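Print this ticket | E-mail this ticket

Kumsa Data Intake: Problem Reports
Subject: Drorel kit 14, container task, right hand labels keep dropping out
Opened by: Graciela Painemal
Assigned to: Benedikt Kuster
Queue: Home tasks, kitchens
Status: Open, waiting on labeling

Graciela Painemal, 9:12 a.m.
The checker has bounced the container recordings from this home again. The reason given is the same as last time, "right hand lost during contact," and the advice given is the same as last time, "improve lighting and re-record." I would like somebody to look at the recordings before I ask the collector to do the whole session a third time. She has already moved the task to the morning because we told her to. The daylight is fine. I do not believe this is lighting and I said so in April.

The task is the plain one: pick up a food storage container, turn it, set it down, next container. Head-worn camera, both hands, short sleeves, no gloves.

Benedikt Kuster, 9:40 a.m.
Thanks, Graciela. Before we go further can you confirm the standard things? Lens wiped, strap at the marked notch, exposure locked, kit firmware current. Most of these clear up after a restart of the kit.

Graciela Painemal, 9:58 a.m.
Wiped, marked notch, locked, current. Restarted twice. If a restart could fix a label that was written on your side after upload, I would be interested to hear how.

Benedikt Kuster, 10:25 a.m.
Fair. I pulled the session and went through the rejected clips by hand. There are 17. In 2 of them the collector really does look away from the counter, and I agree with the checker on those. In the others the hands are in view and a person would have no trouble saying where they are. The hand tracker has trouble. It reports the left hand steadily and then loses the right one as soon as the fingertips settle on the lid.

My first guess is the clear lid. We trained the contact step mostly on cans, boxes and mugs, things with a solid color to them. Fingers against clear plastic don't give it much of an edge to work with. My second guess is the steel counter.
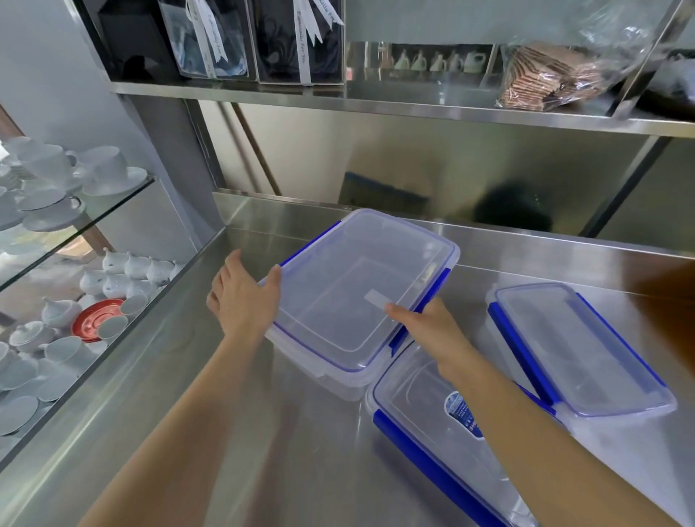 Graciela Painemal, 10:51 a.m.
I'd put the counter first. Brushed steel gives back a soft copy of the forearms and of whatever is set on it, and there's more steel standing up behind. If the tracker has never been shown a reflected arm, why would it know which one to keep? Also there is more than one container on the counter at the same time, all clear, all with blue clips. The object labels swap between them whenever one arm passes over. That's a separate fault from the hand one and it should get its own line, or it will be closed along with this one when somebody fixes half of it.

Benedikt Kuster, 11:15 a.m.
Split off as a linked report, "identical objects, label swap." Assigned to Sosina Feyisa.

On the counter: the Risden write-up says the tracker was tested on shiny surfaces and held up well.

Graciela Painemal, 11:22 a.m.
Which shiny surfaces?

Benedikt Kuster, 11:47 a.m.
Glazed tile and one glass table. No steel. I asked.

Graciela Painemal, 11:50 a.m.
Then it wasn't tested on this.

Sosina Feyisa, 1:05 p.m.
Picking up the linked one but replying here so it's in one place. The swap is easy to reproduce. The object step gives each container a number the first time it sees it and then goes by looks plus last known position. When looks are the same and the forearm hides one of them, all it has left is position, and the position is a guess once the camera moves. With a head camera it always moves.

I tried using the sticker. One of the lids has a round blue and white one, and it helped for as long as it stayed in view. I wouldn't build on that. If we tell the model "the one with the sticker is number two" it will learn stickers, and the next home won't have one.

Don't ask the collector to mark the lids with colored tape, please. Somebody suggested it in the Wednesday call. It would make our scores look better and make the examples worse.

Benedikt Kuster, 1:31 p.m.
The tape was me. Withdrawn.

Can we at least ask her to clear the area? There's a lot going on behind the hands: porcelain behind glass, a shelf over the counter with gift packages and a bag of wafers, a mirror at the back of it. The object step is throwing off extra detections up there and I suspect it's pulling attention from the lids.

Graciela Painemal, 1:44 p.m.
No. The whole pitch for collecting in homes was that homes have things in them. If we wanted a bare table we have a bare table in Dravska, and it has given us months of lovely clips that taught the arm to work on a bare table. I am not asking a person to empty her shelves so the checker can feel better. Mask the region above the counter when you score contact if you have to, but leave the pixels in the recording.

I'd also like to see something that says the shelf matters before we all start repeating it. So far it's a suspicion.

Yabsira Abera, 2:20 p.m.
I ran it. Same clips, with the area over the counter blanked out for the hand step only. No change to the right hand. It drops at the same moments. The extra detections disappear, naturally, but they weren't costing anything.

Then I blanked the reflections on the counter, which was slow because I had to paint them out by hand. The right hand comes back in some 14 of the clips. I'm saying "some" because in a couple it flickers and you could argue it either way. So Graciela was closer. I don't think the clear lid is innocent, though. Where it flickers, it's with the fingertips resting on the plastic.

Benedikt Kuster, 2:36 p.m.
That's pretty clear. I'll tell Risden. Meanwhile they've offered a setting called reflection guard, which is supposed to handle this. Turning it on for the kit now.

Yabsira Abera, 3:10 p.m.
With reflection guard on, the right hand is kept and the left one goes. I read the notes for it. All it does is throw away the weaker of any two skin-colored shapes that sit close together. Two real hands on one container are close together. Please turn it off before the evening upload or we'll lose clips from every kitchen we have.

Benedikt Kuster, 3:14 p.m.
Off.

Salma Tazi, 4:02 p.m.
Coming in from the labeling side. We can correct these by hand and I'd sooner do that than lose the session. Two things first.

I want the corrected clips tagged as hand-corrected and kept out of the set used to score the tracker. Last time corrected clips went back in without a tag and the next report announced that accuracy had gone up. Of course it had. We had typed in the answers.

And please decide what "contact" means on a lid. My people are marking it two ways. One group starts contact when any finger touches. The other waits until the hand has hold of the thing. A hand lying open against the side of a container is touching it and isn't gripping it, and the arm we're training will care about the difference even if the form doesn't. I'd like two labels, touch and hold. If it has to be one label, somebody should put in writing which.

Graciela Painemal, 4:15 p.m.
Two labels. I asked for two when the form was drawn up and was told it would confuse people.

Salma Tazi, 4:19 p.m.
It would have confused them less than this has.

Benedikt Kuster, 4:48 p.m.
Where we are, then:

Rejections for lost right hand on steel are overridden for this session, except the 2 I agree with. The collector gets paid for the rest. No re-record.
"Improve lighting" is removed as the automatic advice for this error. The checker will say "hand lost, cause unknown" until it knows better.
Touch and hold go in as separate labels. Salma sends the wording.
Label swap stays open with Sosina.
Risden has the painted and unpainted clips side by side.

I think we can close this one.

Graciela Painemal, 4:55 p.m.
Please don't. The tracker still can't follow a hand on a steel counter, we've only stopped blaming the collector for it. Leave it open until a new version has been run on these same clips, unpainted, and Yabsira has seen the output. Yabsira, not a chart from Risden.

Benedikt Kuster, 5:03 p.m.
Left open. Status changed to waiting on labeling, and the Risden rerun is added as a condition for closing.

Salma Tazi, 5:20 p.m.
Draft wording for touch and hold is in the shared folder. Comments by tomorrow noon, please, the next batch has steel in it too.

Print this ticket | E-mail this ticket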